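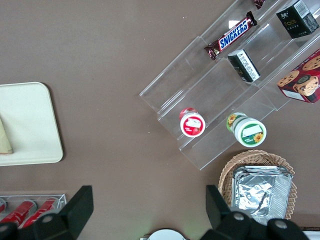 Reorder point methods set a stock level at which a new order is placed, and they are taught mainly with warehouse examples in which demand is steady and storage is cheap. A small shop has neither. Its shelf space is short, its deliveries arrive on the supplier's timetable, and much of its range sells slowly. The range is also mixed. A clear acrylic tiered stand can hold a Snickers bar and a black box with "face" in gold lettering on the same upper tier, and the two may have very different rates of sale, shelf lives and case sizes. A single ordering rule applied to both will usually be wrong for at least one of them. Our project tested whether a simple reorder point, calculated separately for each product line, would have reduced stockouts at a small shop without raising the amount of stock held.

Background

The shop studied was Sellon, a general store on the ground floor of the Srour residence. It sells snacks, drinks, stationery and a small range of toiletries. Most lines come from one wholesaler, Dumonico, which delivers once a week during term. Orders must be in by 4 p.m. the day before delivery. An order that misses the cutoff is held until the following week.

At the time of the study, ordering was done by eye. The person closing the shop walked the shelves, checked the back room and wrote a list. There was no fixed minimum for any line. The method had worked well enough when one manager did all the ordering, but the task is now shared among several part-time staff, and the quantities ordered vary with the person.

Data

Sales were recorded on the shop's till and exported through Vornis, the inventory package already in use. We took eight weeks of sales ending in June and restricted the study to 40 product lines that were on sale for the whole period. Seasonal items and lines discontinued by the wholesaler were left out. After cleaning, the file contained 768 daily sales records, each giving a line, a date and a quantity sold. Days with no sale of a line do not produce a record and were filled in as zeros before any rates were calculated.

Cleaning took longer than planned. Vornis stores a multipack and a single unit under separate codes, and the shop sometimes opens a multipack to sell the contents singly. We converted all quantities to single units using a table prepared with Forough Babaei, the shop manager. Refunds appear as negative sales on the date of the refund. We moved them back to the date of purchase where the receipt number allowed it and otherwise left them in place.

Stock levels were harder to obtain. Vornis subtracts sales from deliveries and reports the result as stock on hand, but it takes no account of breakage, theft or miskeyed items. A shelf check at the start of the study showed that the reported figure was too high for nearly 20 lines. The opening figures were corrected from this check, and a second check was made at the end of the period so that the drift could be spread evenly across the weeks.

Method

The reorder point for each line was set as expected demand over the lead time plus safety stock. Because orders are placed on a weekly cycle, the lead time used was the review period plus the delivery time. Using the delivery time alone is a common error and gives a reorder point that is much too low for a shop of this type.

Safety stock was calculated from the standard deviation of daily demand, scaled by the square root of the lead time and multiplied by a service factor. The same factor was used for every line. We considered setting a higher factor for lines with a better margin, but the margin data were incomplete and the idea was dropped.

For fast lines, daily demand was treated as normally distributed. For slow lines this was not reasonable, as most days have no sales and the distribution is strongly skewed. A Poisson model was used for these instead. The boundary between the two groups was set after plotting each line, and moving it slightly in either direction changed the reorder point for only a few lines, in each case by a single unit.

Order quantities were rounded up to the wholesaler's case size. A cap was then applied so that no order would exceed what the shelf and back room could hold together. The rule was run against the recorded demand in a spreadsheet simulation, starting from the corrected opening stock.

Results

The simulated rule produced fewer stockouts than the orders that were placed. Most of the improvement came from drinks and chocolate, where staff had tended to order the same quantity each week whatever remained on the shelf. Average stock held was slightly lower for these lines, which suggests that the existing problem was one of timing as much as quantity.

Results for the slow lines were poor. Case sizes are large compared with weekly sales, so a single order covers demand for a long time and the reorder point is rarely reached. In the toiletries group the rule placed almost the same orders as the staff did. For stationery it held more stock than the existing method and prevented no stockouts.

The cap on order quantity was active mainly for bottled water. Removing it cleared the remaining stockouts in that line but required more floor space than the back room has.

Limitations

Demand during a stockout is not recorded. The days on which a line was missing show zero sales, and this lowers the estimated rate for exactly the lines that most need a higher reorder point. We excluded days when the corrected stock figure was zero, but the correction is approximate and some affected days will remain.

The period studied included exams, when the shop keeps longer hours. Sales of drinks rose in those weeks, and reorder points based on them may be too high for the rest of the year. We also assumed that every delivery arrived complete. Delivery notes show that short shipments do occur, although they were not kept consistently enough to model.

Substitution between lines was ignored. A customer who finds one chocolate bar missing may well buy another - the till data cannot separate this from ordinary demand.

Recommendations

Reorder points should be entered in Vornis for the fast lines only and recalculated at the start of each term. Slow lines can continue to be ordered by eye. Stock figures should be checked against the shelf monthly, as no ordering rule will work well from a figure that is wrong.

Division of work

Ľubomír Šimko wrote the cleaning scripts and the simulation. The shelf checks and the written report were shared by the group. The spreadsheet and the unit conversion table have been left with the shop.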